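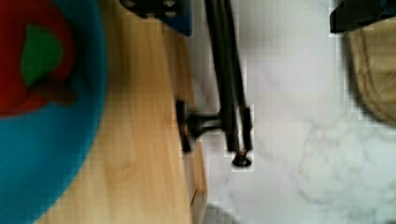
Vurnurora Community Help
Early Learning and Child Care > Program Administration > Snack and Meal Service

Changing from individually plated snack to shared serving bowls: what must be in place first?

Posted by Program Office, Clesora
August 2021

Our center is licensed for children from toddler age through pre-kindergarten and currently serves morning and afternoon snack on individual plates prepared in the kitchen. The administration is considering a change to family-style service in the pre-kindergarten room, under which food would be placed on the table in shared bowls and the children would serve themselves with the assistance of a teacher.

The room in question has 18 children enrolled and 3 staff members present during snack. The snack period is 20 minutes in length, including hand washing, and cannot be extended because the room shares an outdoor area with another group.

The following points require clarification before a proposal is sent to families:

First, how should children with documented food allergies be accommodated when the bowls are shared? Two of our enrolled children have written care plans on file. One concerns tree nuts and the other concerns dairy.

Second, what is the accepted practice for food left in a serving bowl at the end of the snack period? Our kitchen currently returns untouched portions to the refrigerator when plates have not left the cart. It is not clear to us whether the same may be done with a bowl that has been on the table.

Third, how should portions be recorded? Our meal reimbursement paperwork asks for the quantity offered to each child, and this is simple to state when every plate is the same.

Fourth, we would welcome any guidance on equipment. The center has a budget of $420 for this change and would prefer to make one purchase.

We have reviewed the general handbook provided by our licensing office. It permits family-style service but gives little direction on daily procedure. Responses from centers that have made the change would be appreciated.

Nolteria Children's Center, Administration
Marked as most helpful by the original poster

Our center adopted family-style service in its pre-kindergarten and preschool rooms and has retained it. The responses below follow the order of your post. Please confirm each of them against the rules in your own state, as requirements differ and the inspector's reading of them is the one that will apply to you.

Allergies. A child with a written care plan should not be served from a shared bowl if there is any possibility that the bowl or its utensil has come into contact with the allergen. In our rooms the simplest course has been to remove the allergen from the table altogether. If one child in the room may not have tree nuts, then tree nuts are not served in that room. Dairy is more difficult, as it appears in many snack items. On days when a dairy item is offered, the child concerned receives a substitute in a separate covered dish that is labeled with the child's name, delivered by a staff member, and placed on the table before the shared bowls arrive. That child is also seated beside a teacher. We discussed this arrangement with the parents before it began, and their written agreement is kept with the care plan. You should also consider what the child will see and feel. Our staff give the child a small bowl and a spoon of the same type the others are using, so that he or she also takes part in serving.

Food remaining in the bowl. Anything that has been placed on the table is discarded at the end of the period. This includes food that appears untouched. Children reach, cough, and put things back, and a teacher who is assisting at the other end of the table will not see every instance. Food that has remained in the kitchen at the correct temperature and has not been on a table may be kept according to your normal procedure. For this reason we send out small quantities and refill. The bowl goes to the table partly filled, and a covered reserve container stays on the cart under the control of one staff member. When a refill is needed, food is transferred with a clean utensil that does not touch the bowl. Our waste rose when we first made the change and fell again once the kitchen had learned what quantity each table would take.

Whole fruit that must be peeled, such as bananas, is treated in the same way in our center. Some programs wash and reuse it. We chose a single rule because it is easier for substitute staff to follow.

Recording portions. Under the family-style rules that apply to us, enough food must be placed on the table to give every child seated there the full required portion of each component, and each child must be offered it. The child may then take a smaller amount. The record therefore shows the quantity prepared and made available to the group and the number of children present. It does not show what each child ate. Our cook weighs or measures the food before it leaves the kitchen and enters the figure on the production sheet. The reserve container counts toward the total only if it is in the room and is in fact offered. I would ask your reimbursement sponsor to put this in writing for you, as our sponsor has revised its instructions in the past.

Equipment. Your budget is sufficient. The largest error in our first order was the purchase of bowls that were too large. A child of four cannot pass a large bowl with both hands and keep it level. Choose small bowls with a wide base and a rim that can be gripped, and order enough that each group of five or six children has its own. Short-handled tongs should be tested by a child before you buy a full set, as many of them are too stiff. Small pitchers with a lid are worth their cost. All items should be rated for a commercial dishwasher at the sanitizing temperature, and you should retain the paperwork that says so.

With regard to your 20 minutes, please expect the first two weeks to run over. We introduced one item at a time, starting with dry crackers, then cut fruit, and lastly milk from pitchers. Teachers practiced passing and scooping with the children during the morning play period, using play food and dry beans, before any real food was served in this manner. Beans were used only with children past the stage of putting objects in their mouths, and under direct supervision. The practice bowls must be stored apart from the serving bowls and should be of a different color. An inspector asked us about this specifically.

Tilahun Early Education, Front Office

We do family style for lunch but not snack. Snack is too short. By the time everyone has washed hands and sat down, there are only a few minutes left, and the staff felt it was more trouble than it was worth.

On the budget question, we bought bowls from a restaurant supply store and they have been fine. We did not have to replace any of them the first year. Serving spoons go missing constantly, so order extra.

I do not agree that you need to throw out bananas. We have always washed them and put them back, and our inspector has never raised it. It may depend on the county.

Kitchen and Nutrition Desk, Vurnurora

This reply adds to the first response on two matters and should be read together with it.

The seating plan deserves more attention than it usually receives. With 18 children and 3 staff members, three tables of six is the natural arrangement, with one adult seated at each. The adult should be seated for the whole period and should eat the same food where center policy allows. If one of the three adults is also expected to run the cart, manage refills, and assist with hand washing, that table is in practice unsupervised for much of the time. Centers in this position have generally resolved it by having hand washing completed before any food enters the room and by placing each table's covered reserve on a low shelf within reach of its adult. If the reserve must stay on one cart, a kitchen employee can be scheduled to stay in the room for the snack period.

Choking hazards also require a separate check. When plates are prepared in the kitchen, one trained person cuts every item. When food is served from bowls, the same person should still do all of the cutting, and items should reach the table in their final size. Whole grapes, round slices of hot dog, large chunks of raw carrot or apple, and popcorn should not be placed in a shared bowl for children under the age of four. Apples may be served in thin slices or cooked until soft. A printed cutting guide posted at the preparation counter has proved more reliable than verbal instruction, particularly when a substitute cook is on duty.

As to the difference of opinion over bananas, local rules vary on whether food may be served again once it has been offered. The original poster should obtain an answer from the licensing office and place it in the kitchen binder, with the name of the office and the date on which the answer was received.

A sample family letter and a blank production sheet are available in the Forms section of this site under Meal Service. Both may be copied onto your own letterhead.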